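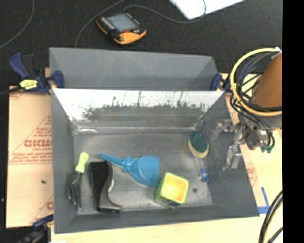
Ngozi Obi: I'd keep the Friday fish fry and drop the Sunday brunch, if it came down to one. The fish fry is why people drive out to Homonville in the first place! Brunch they can get anywhere.

Print this page

hausfan_30
OK but have you had the Sunday brunch since they moved it out to the patio? I went with my sister and her kids and we stayed until they were stacking chairs. The potato pancakes alone are worth the drive (get the applesauce AND the sour cream, they don't charge extra). I love the fish fry too, don't get me wrong, but Hauser on a Friday is a 45 minute wait on a good night and you end up eating in the bar with your elbows in.

Urs Thaler
For anyone new to the thread: Hauser is cutting one of its two big weekly meals when the fall hours start in September. They asked for opinions on the card that comes with the check, and that's how we all got going on this.

My vote is fish fry. Perch if they have it, cod if they don't. The rye bread is baked there and it comes warm.

Kaiwen Fu
Brunch for me, and it isn't close. I know I'm outnumbered in here. The Friday crowd has been going so long they've stopped noticing that the slaw got sweeter and the cod portion got smaller. It used to be three pieces. Meanwhile the brunch kitchen is trying things - that smoked trout hash with the pickled onion was the best plate I've had in this county all year, and I eat out a lot.

Urs Thaler
It's still three pieces. You ordered the lunch size.

Kaiwen Fu
I ordered what the server called "the regular." But fine, I'll go back this Friday and look, it's hardly a punishment.

perchperson
Slaw is definitely sweeter. Still good! I put the hot sauce on it, the one in the little green bottles by the register, and then it's perfect.

Hermine Mayrhofer
I've been going on Fridays since the place had a dirt parking lot, and I took my granddaughter to brunch for the first time last month. We both had a wonderful time and I'm now no help to anybody. The accordion on Friday nights is something I would miss terribly. Could they do a smaller brunch? Coffee, the pancakes, one egg dish, done by noon?

hausfan_30
Hermine that is exactly what I wrote on my card!! Short menu, 30 seats, patio only. They'd fill it every week.

Ngozi Obi
A short brunch still needs a cook at 6 in the morning after a Saturday night close. I worked breakfast for years and I can tell you that's the shift people quit over. Fish fry runs with the regular evening crew. I like the small brunch idea, I just don't think it saves them what you think it saves them.

Mechthild Koller
Has anyone tried Clirus, out on 631 past the feed store? I ask because they started a Sunday brunch this spring and it's really lovely, with big windows, good strong coffee and a buckwheat waffle I keep thinking about. So if Hauser drops theirs it isn't the end of Sundays around here. There's no fish fry to match Hauser's for miles, though.

Kaiwen Fu
I have and the waffle is great. The hash browns are from a bag, sorry. And no patio, which for me is half of it. I'd go again for the waffle.

perchperson
Dakex has a Friday fish too if we're naming places. It's fine, but the fries are better than the fish.

Urs Thaler
Dakex uses a batter that could stop a truck.

perchperson
I said it was fine, not good lol

Hermine Mayrhofer
I stopped in for pie on Tue 23 July and asked at the counter. The card box is staying out through the end of next month, so please fill one out if you haven't. The pie was sour cherry and I had seconds.

hausfan_30
Sour cherry is back?? Going tonight. Will put in another card for brunch while I'm there.

Ngozi Obi
One card per person! And save me a slice.

E-mail this page to a friend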